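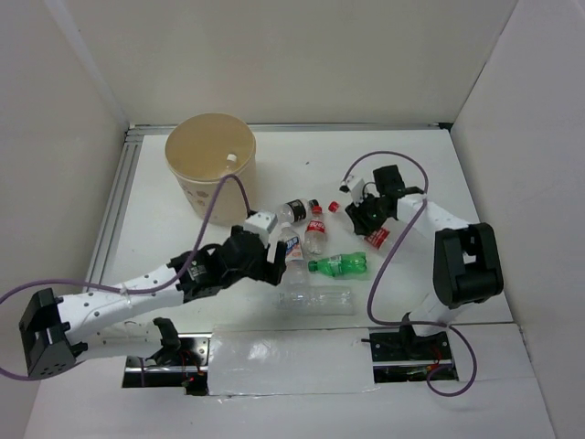
16/2/24

Bon, je poste vite fait avant de repartir au boulot. Reçu hier le lot de Clusturville. 33 enveloppes, presque toutes des années cinquante, deux ou trois plus vieilles. Payé 245 avec le port, ce qui me paraît correct vu l'état. Enfin, correct pour les deux tiers. Le reste c'est du papier jauni avec des charnières partout, tant pis.

Ce que je cherchais : les oblitérations ferroviaires de la ligne Wirnach–Langat. Le bureau ambulant, pas les gares. On confond souvent les deux parce que le cachet a le même diamètre, mais l'ambulant porte le numéro du train en bas, à la place de la lettre du guichet. Quand l'encrage est bon. Quand il est mauvais on devine, et moi je devine mal.

Donc dans le lot : quatre ambulants sûrs. Un cinquième douteux, chiffre du bas bouché, peut-être un 2, peut-être un 7. Et surtout une lettre recommandée avec l'étiquette n° 2662, départ Wirnach, transit au dos, arrivée Sketilberg. Là j'ai fait un petit bond. Du recommandé passé par l'ambulant je n'en avais encore jamais eu dans les mains. Affranchissement complet, timbre de droite un peu court en dents. Je garde.

Écrit à Miloslav Gajdoš pour avoir son avis. Il a sorti sa liste en octobre, celle avec les numéros de train et les dates extrêmes, et le mien n'y est pas avec cette date — trois semaines après sa dernière connue. Il m'a répondu dans l'heure : « envoyez-moi un scan à 600, recto et verso, surtout le verso ». Il pense que le cachet de transit compte plus que celui du départ. Je lui fais ça dimanche, si le scanner veut bien.

Autre chose, pour ceux qui m'ont écrit à propos de la vente de Langat. Non, je n'ai pas eu le lot 310. Parti beaucoup trop haut pour moi, j'ai laché au troisième coup. C'était surtout des cartes-vue, le dos était plus intéressant que la face mais visiblement on était plusieurs à le savoir.

À vendre ou échanger, du coup : les doubles de Sketilberg, cachet rond simple, sans l'hexagonal. Je prends en échange tout ce qui est ambulant, même moche, même sur fragment. Pas de timbres détachés merci, j'en ai deux boîtes à chaussures pleines.

Il me manque toujours l'ambulant de nuit, sens retour. Si quelqu'un en a un qui traine dans un classeur, même juste une photo, je suis preneur pour la comparaison des chiffres.

Imprimer | Envoyer par e-mail
Partages : 4
7 commentaires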